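Ticket: Faucet on Nyberg kitchen tap drops to a trickle
Status: open

Hot side runs fine for 2 minutes, then slows. Cold side is normal. Started in February after the Flullum filter went in under the sink.

Tried so far:
Cleaned the aerator. No change.
Opened both shutoff valves all the way. No change.
Bypassed the filter. Slightly better, still slow.

Pressure at the hose bib reads 60 psi.

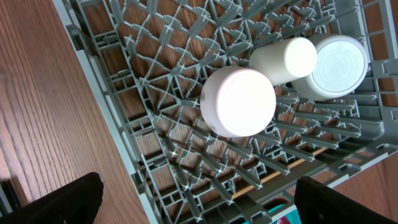
Next step is pulling the cartridge and checking the hot inlet screen for grit. Please confirm which Nyberg cartridge fits before I order one.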